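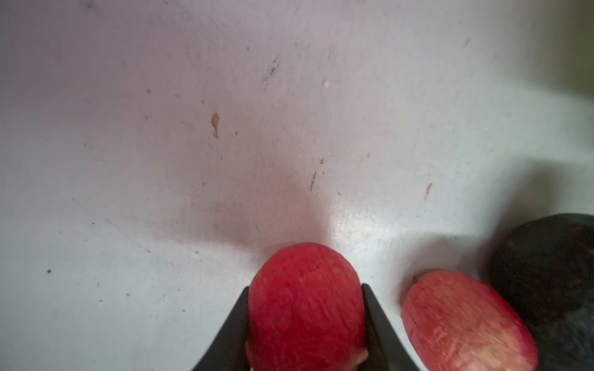 How I make apple chutney
September
By the Horkell Kitchen blog

I make one big batch a year and it sees us through to spring. You don't need a jam thermometer or any fancy kit, just a heavy pan and a free afternoon!

What goes in

Cooking apples are the usual choice, but I like a few red eaters in there as well (they hold their shape a bit). You'll want 642 g of chopped apple - that's what I had the first time and I've never dared change it - plus 400 ml of cider vinegar, a big onion, a mugful of brown sugar, a handful of sultanas and a thumb of ginger. Wipe down your worktop and get everything chopped before you light the hob.
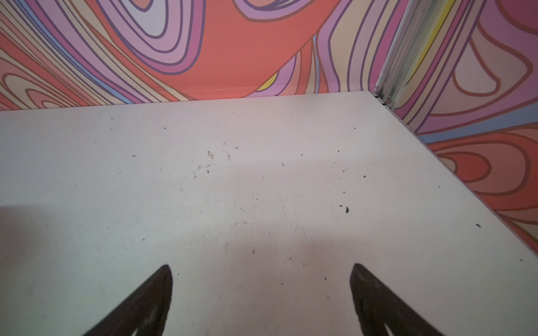
Can you leave the sultanas out? A reader in Culleo wrote that she always does, and puts in chopped dates at the very end so they don't go to mush. I tried it and it's lovely, a bit darker and stickier.

Step 1. Tip the lot into the pan, bring it up slowly and stir until the sugar has gone. Then turn it right down. Mine took 53 minutes last time, but start checking well before that. Drag a spoon across the bottom and if the gap stays open for a moment, you're there. 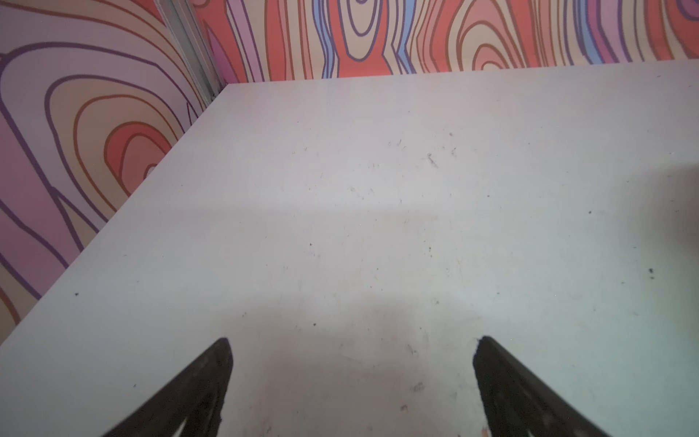

Step 2. Wash your jars in hot soapy water and dry them in a low oven for 12 minutes. Fill them while they and the chutney are both hot, right up near the top, and get the lids on straight away. Vinegar-proof lids, please - I lost a whole shelf at our old place in Tindall to rusty ones. Label them once they're cool. 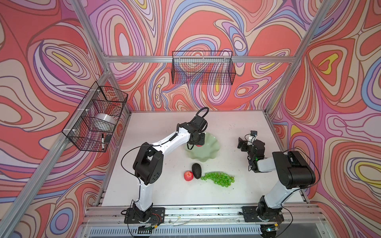

Step 3. Put the jars somewhere dark and leave them for two months. It tastes very sharp at first and then it mellows. Once a jar's open, keep it in the fridge and eat it with the strongest cheddar you can find.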